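Selection and Preparation for the Trilivach Relay

2020-07-12
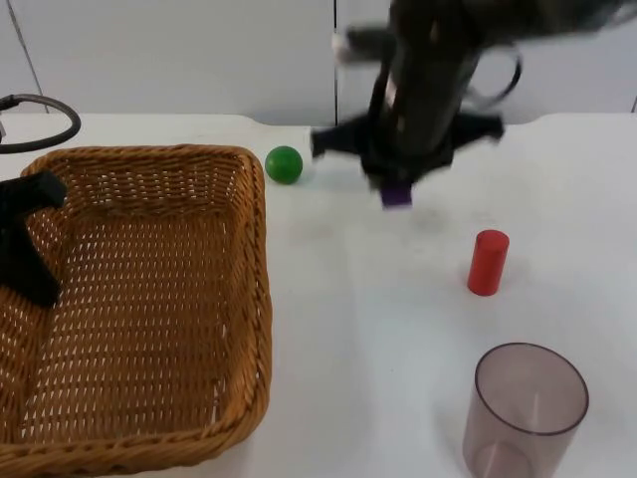
Green ball and purple block.

The Trilivach Relay will be held in August, and the organizers have now confirmed the arrangements under which it will proceed. As manager of the Tunton team I have been asked by several runners and parents to state my views on selection, on the new rules at the changeovers, and on the decision to move the finish. I do so in a personal capacity. Formal notice to members has been sent separately and takes precedence over anything written on this page.

Entries have been limited to 200 runners in total, and the course has been shortened by one leg, so that each team will field six runners and a single named reserve. In previous years a team could name as many reserves as it wished, and Tunton made generous use of that provision. The change will be felt most by those runners who train with us all spring and are accustomed to traveling with the team whether or not they run. I regret this. The organizers have been plain that only runners, the reserve and one manager will be admitted to the start field, and I ask that no one attempt to obtain a second pass from another club.

The legs

The opening leg leaves the start field by the lower gate, follows the mill road and reaches the first changeover at the chapel. It is flat and very fast. We have tended in the past to place a track runner here and to be satisfied if he or she comes in with the leaders. Last year our opening runner arrived at the chapel in third place and our second runner was still removing a jacket. The matter was discussed at the time and I do not intend to reopen it, except to say that the second-leg runner this year will be in the changeover zone, ready, well before the leaders are expected.

The second leg is the longest, at 12 kilometers, and is run largely on forest track. The surface is sound apart from a stretch below the quarry where the logging trucks turn. Runners should keep left there and accept the few extra meters. The third leg is short and climbs sharply out of the forest, and I consider it the most underrated assignment in the race. A patient runner can gain several places on it without appearing to do anything remarkable.

The fourth leg crosses Jondora and includes 630 meters of ascent. No other part of the relay has the same influence on the result. It has been won outright on Jondora on more than one occasion, and it has been lost there far more often, generally by runners who took the lower switchbacks at the pace of a road race and were walking by the time they came to the shepherds' hut. The descent on the far side is steep, rutted and loose in dry weather. A runner who climbs well and descends timidly will lose on the way down whatever was gained on the way up, and our selection for this leg will give equal weight to both.

The fifth leg is rolling farm road with three gates, all of which will be held open. The sixth and final leg follows the river path. It formerly ended in the market square, where spectators could stand within arm's reach of the runners. This year it will end on the school athletic field, with one half lap of the grass track before the line. I have heard a good deal of complaint on this point. The square is the better finish and I should like to see it restored, but the field is wide, it can be fenced, and it permits the race to go ahead. I have told the organizers that Tunton supports the decision.

Changeovers

There will be no baton, band or sash. The incoming runner must cross a painted line, and the outgoing runner may leave when the marshal at that line calls the team's number. The outgoing runner must have both feet behind a second line until that call is made. An early departure carries a penalty of one minute, added at the finish.

These are simple rules and they will be broken by someone. We practiced them twice last month on the lower track, and at the first session almost everyone moved on seeing a teammate cross the line, without waiting to hear the number. It is a difficult habit to set aside. At the second session matters were much better, although the juniors were quicker to adapt than the seniors, who have more years of the old method to forget. A third practice will be arranged. I expect all candidates for selection to attend it, including those who have run the relay many times.

Selection

The team will be chosen on the basis of the time trials and the hill session on the reservoir road. Results from the indoor season will not be considered, as too much time has passed and several runners have changed their training entirely since then. A number of our members trained alone for most of the spring, some of them with great application, and the first time trial produced an order that few of us would have predicted. I found this encouraging. A team that can be written down in January is usually a team in which some places are being held out of courtesy.

Myroslav Dmytriv will captain the team and will run the Jondora leg if he is fit. He has been troubled by his left Achilles tendon and has missed part of the summer's hill work. He reports steady improvement and was able to complete the last session on the reservoir road, though he ran it well within himself and stopped before the final repetition on my instruction. No decision is required yet. Should he be unavailable for the climb, he may still be suited to the opening leg, and another runner will be moved up to the mountain. I have spoken with the two candidates concerned so that neither of them is surprised.

The remaining places are open. I am aware that there is some feeling among the older members that experience of the course should be decisive. It will be taken into account, particularly for the second leg, where a stranger to the forest can easily misjudge the distance still to be run. It will not outweigh a clear difference in the time trial. I would say the same to the younger runners who believe that a fast time on the track settles the question. The relay is run on six very different pieces of ground and a kilometer time is only one thing among several that I shall look at.

The reserve deserves a particular word. With only one permitted, that person must be capable of running any leg and must be willing to learn on the morning of the race which leg it is, or that there is none. The position calls for a complete runner with an even temper. I do not regard it as seventh place, and whoever is chosen will be told so directly.

The Kuzmenko Cup

The Kuzmenko Cup is awarded for the fastest combined time over the third and fourth legs and may be won by a team that finishes well down the overall order. Tunton has held it before. There is a temptation, which I have heard expressed openly at training, to put our two strongest climbers on those legs, take the cup home, and let the general result look after itself. I am opposed to this. We enter the relay to place as high as we can in the relay. If the cup should come to us in the course of doing so, it will be very welcome, and there is still space for it in the cabinet beside the stairs.

I recognize that others see it differently — one former captain has written to me at considerable length — and I have promised to give the argument a fair hearing before the final list is made. My mind is not easily changed on the point.

Practical matters

Runners will travel separately, by car, with members of their own household where possible. The road into Trilivach from the south is closed for bridge repairs and the detour is poorly marked. Please leave early. Drivers should use the gravel lot behind the grain store and not the churchyard verge, which was badly cut up last year and remains a source of annoyance to the people who live opposite.

Transport between changeovers has been withdrawn. Each runner must therefore reach the assigned start point independently and arrange to be collected from the end of the leg. For the fourth leg this involves a long drive around the mountain, and whoever collects our runner should set off as soon as the climb has begun. Warm clothing must be waiting on the far side, even in August. The wind on the saddle is considerable and a runner who has finished work for the day cools very quickly.

Water will be available at the second and fourth changeovers only, in sealed bottles. The customary soup at the finish will not be served.

Team vests will be issued at the last training session before the race. Two of the women's vests from last year have not been returned. I know that they are somewhere in Tunton, and I would be grateful if members would look in their bags.

Time trial results are posted at the track entrance. Any runner who believes a time has been recorded incorrectly should write to me before the hill session, giving the time claimed and the name of the person who held the watch.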